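About Remum

Remum is a small language and study school for adults. We teach German and English to people who have moved for work or family, and we help them with the papers, letters and examinations that come with a new life in a new country. We are located on the second floor of the Holzer building, over the bakery. Please use the side door, the front door belongs to the bakery only.

How we started

The school was founded by Notburga Kuster, who was teaching German in the evenings at her own kitchen table. Her first students were two nurses from the same hospital ward. They brought colleagues, the colleagues brought husbands and wives, and after one winter the kitchen was too small. Notburga rented one room from the Holzer family, and later the room beside it. Today 200 students are registered with us in a normal year, and the youngest courses still begin with the same lesson she wrote at that time: how to call a doctor and make an appointment.

The name Remum has no meaning in German or in English. Notburga wanted a word that every student can pronounce on the first day.

What we teach

German courses go from complete beginner to upper intermediate. We have morning groups for people who work late shifts and evening groups that start at 6:30. English is taught in the evening only. Each course lasts one term, and it is possible to enter in the second week if there is a free place. After the second week we ask you to wait for the next term, as the group has then already learned to work together.

We also offer a writing hour every Monday. You can bring a letter from your landlord, your health insurance or the school of your children, and a teacher reads it with you and helps you to write the answer. The writing hour is free for registered students. We do not give legal advice.

Our handwriting course was an idea of Ayane Kudo. She noticed that many students who learned another script as children can type German very well, but feel ashamed when they must fill in a form by hand. The course has become one of our most loved, and there is usually a waiting list from November.

Our teachers

Notburga Kuster is the director and still teaches the beginners in the morning.

Johanna Bühler is responsible for the examination courses. She worked for many years as a primary school teacher in the mountains and is strict with the dative case.

Ayane Kudo teaches German and handwriting. She came to Remum as a student and passed her own examination in our large classroom.

Wanting Fu teaches English and looks after our small library. Students may borrow books for four weeks. Please do not write the solutions in the exercise books.

Selina Wyss works in the office. She answers your telephone calls, makes the placement interviews and knows all the bus connections.

How we work

Groups are kept small so that everybody has to speak. In the lesson we speak the language we are learning, also when it is slow. Homework is given after each lesson and it is corrected by the teacher, with a pen. We do not give marks in the beginner courses. If you miss lessons because of your work, tell your teacher and she will put the material in your folder in the hallway.

Children are welcome in the waiting room, but we cannot look after them during the lesson. 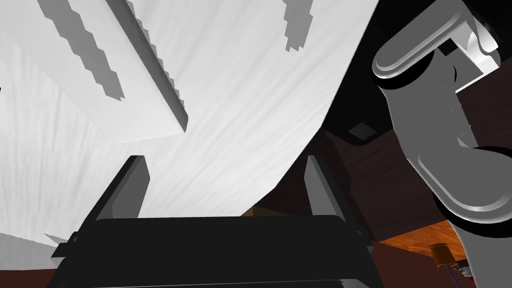
Prices and support

The price of a course depends on its length and is sent to you with the timetable. You can pay in two parts. Students without income can ask for a reduced price, and for this we need only a short conversation with the office. Some employers pay the course for their staff, so it is worth asking yours before you register.

Visit us

You may sit in one lesson before you decide. Please call Selina one day earlier so that the teacher knows you are coming. From the train station take bus 31 or 34 to the stop Holzer. The office is open in the morning from 8:30 and again in the evening before the courses begin. During the school holidays we read our email once a week.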